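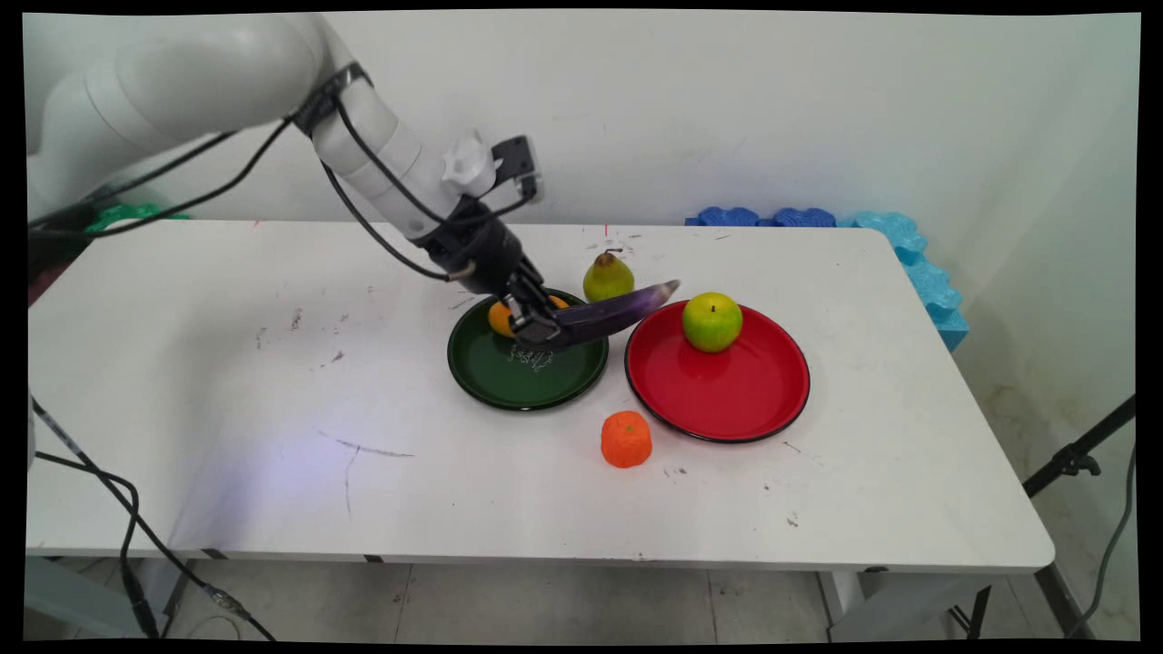
4.3 Seiten und Panels anlegen

Vandano verwaltet einen Webcomic in drei Ebenen: Kapitel, Seite, Panel. Eine Seite wird immer innerhalb eines Kapitels angelegt und erhält beim ersten Speichern eine feste Seitennummer. Jedem Panel ist ein Textfeld für die Bildbeschreibung zugeordnet, das von Screenreadern ausgegeben wird. Die Beschreibung nennt knapp, was zu sehen ist, etwa »Weißer Roboterarm hält eine violette Aubergine über einen dunkelgrünen Teller«. Dialoge gehören in das Feld »Transkript«.

1. Im Menü »Histia« (Archivansicht) das gewünschte Kapitel öffnen.
2. »Neue Seite« wählen und eine Vorlage zuweisen. Zur Verfügung stehen 11 Vorlagen mit einem bis acht Panels.
3. Paneldateien in Lesereihenfolge in die Vorlage ziehen.
4. Für jedes Panel Bildbeschreibung und Transkript ausfüllen.
5. Optional: Autorenkommentar eingeben. Er erscheint unterhalb der Seite und ist auf 478 Zeichen begrenzt.
6. »Entwurf speichern« wählen.

Hinweis: Bleibt ein Platz der Vorlage leer, wird er beim Veröffentlichen als weiße Fläche ausgegeben. Unter »Vorlage > Anpassen« lässt sich der Platz entfernen.

4.4 Veröffentlichung planen

1. Entwurf öffnen und »Zeitplan« wählen.
2. Datum und Uhrzeit eintragen. Maßgeblich ist die im Profil hinterlegte Zeitzone.
3. Mit »Einreihen« bestätigen. Die Seite erhält den Status »Wartend«.

Änderungen an einer wartenden Seite sind bis 15 Minuten vor dem Termin möglich. Danach ist sie gesperrt.

Achtung: Wird eine bereits veröffentlichte Seite gelöscht, rücken die folgenden Seitennummern nicht nach. Verweise auf die gelöschte Seite führen zur Startseite des Kapitels. Zum Ersetzen einzelner Panels die Funktion »Panel tauschen« verwenden.

4.5 Import aus Mendonça

Archive im Format Mendonça 2 werden vollständig übernommen, Leserkommentare ausgenommen. Der Import eines Archivs mit 173 Seiten ist in einem Durchgang möglich. Schriftarten müssen vorab unter »Lettering« installiert sein, andernfalls wird die Standardschrift eingesetzt.

Redaktion: Esi Agbenyega
Stand: 2019-02-11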